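# Chapter 7: Area, or How Much Cloth Is Enough

Sooner or later everyone buys fabric for something, and sooner or later everyone buys the wrong amount. The town of Gondport once ordered new curtains for its meeting hall by measuring the windows across and forgetting to measure them down. The curtains fit beautifully, provided you only cared about the top half of the windows.

The town had a length. It needed an area. This chapter is about the difference, and about the small square units that settle the matter.

A rectangle is the kindest shape in geometry. Multiply one side by the other and you may go home. Tilting it on the table changes nothing, although students who have been happy with rectangles all week tend to get nervous when one leans.
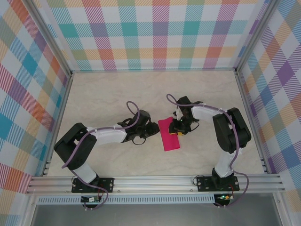

## 7.1 Square Units

A square inch is a square that measures one inch on each side. To find the area of a rectangle in square inches, we ask how many of these squares would cover it with no gaps and no overlaps. Suppose the Fuchs Fabric Company sells a remnant 22 inches long and 20 inches wide. Each row holds 22 squares, and there are 20 rows:

22 × 20 = 440 square inches

The label must say *square* inches. An answer of "440 inches" describes a very long ribbon, and you will be marked down for it.

A smaller remnant, 18 inches on each side, covers 324 square inches. It loses only four inches from one side and two from the other, yet 116 square inches have gone missing. Fuchs would like you not to dwell on this when comparing prices.

## 7.2 Patterns as Graph Paper

Checks and plaids are useful to us because they come already ruled. If the bands cross at right angles and are evenly spaced, you can count the blocks in one row, count the rows, and multiply. Anyone who has been stuck in a waiting room in Kustley has done this with the wallpaper, probably more than once.

One warning. A plaid seen from the side looks squashed, and its squares stop looking like squares. The wall has not changed its area to annoy you. Measure along the wall itself and the 90-degree corners come back.
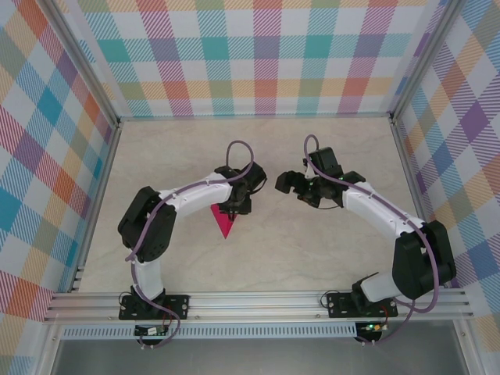 **If two rectangles have the same perimeter, must they have the same area?**

They can differ a great deal. A 10-by-10 square and a 19-by-1 strip both have a perimeter of 40, but the square has an area of 100 and the strip has an area of 19. The Prilley Garden Club fenced the strip, and has been growing a single row of beans ever since.

We return to perimeter in Section 7.4. Before then, find a rectangle in your home, measure both sides to the nearest inch, and write down its area. Bring the number to class. Leave the rectangle where it is, particularly if it is a door.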